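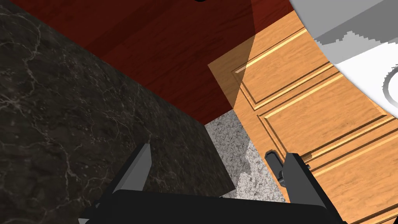 Unit 3. Stone and Wood as Surface Finishes

3.1 Terms
Marble is a metamorphic rock made mostly of recrystallized calcite or dolomite. Veins are mineral-filled fractures or bands of impurity. A vein is a color feature first; it becomes a structural concern when the filling is weaker than the surrounding rock.

3.2 Acid sensitivity
Calcite reacts with weak acids, including vinegar and lemon juice. The result is etching, a loss of polish that sealers do not prevent. Sealers only slow staining.

We use cookies to improve your experience. Accept | Manage settings

3.3 Movement
Wood swells across the grain as humidity rises. Stone does not follow. Where the two meet, leave a joint and fill it with a flexible sealant. Rigid grout will crack.

3.4 Reading
Zaugg, course reader, section on joints. The Arkstead case covers a counter with 776 mm spans and an unsupported corner at 90 degrees. Check the support spacing before the lab.

3.5 Problem
Using the Arkstead drawings, mark each stone-to-wood joint and state the direction of expected movement. Hand in to S. Tawfik before the July lab.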